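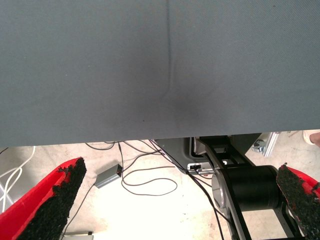

How many hours can the raw-water impeller go before I change it? I'm setting the limit at 1000 engine hours or two seasons, whichever comes first.

July, 0640. Engine meter at 3484. Last impeller change was logged at 2511 by Rizwan Janjua, so the current one has 973 hours on it and gets replaced this week, before the delivery run. Spare is a Gorkier, bought from Clolleck with the gasket and the O-ring. The gasket in the packet is thinner than the old one. Sent Sudheer Hegde the part number to check.

Closed the seacock, took off the cover plate. Six screws, one with a rounded head, drilled out and put on the list. Vanes had taken a set on the exhaust side and two showed cracks at the root. No pieces missing, so no need to open the heat exchanger. Wear on the cover plate is light. Turned it over and used the clean face.

Ehsan Awan thinks the shaft seal should be done at the same time. There was a salt crust under the weep hole but no drip after 28 minutes at idle yesterday. I'll leave the seal until haul-out — the pump has to come off the bracket for it and the bracket bolts are poor.

1115. Sudheer says the thin gasket is correct for the later pump body and ours is the earlier one. Cut a new one from sheet, using the old one as the pattern. Glycerin on the vanes, cover back on, five screws and one borrowed from the spares tin.

Svatopluk Kolář wants the yacht at the fuel dock by 1600. Uzma Butt has the survey copy and still needs the hours from me for the sale file. Gave her 3484.

To buy: cover screws, gasket sheet, shaft seal kit, second impeller.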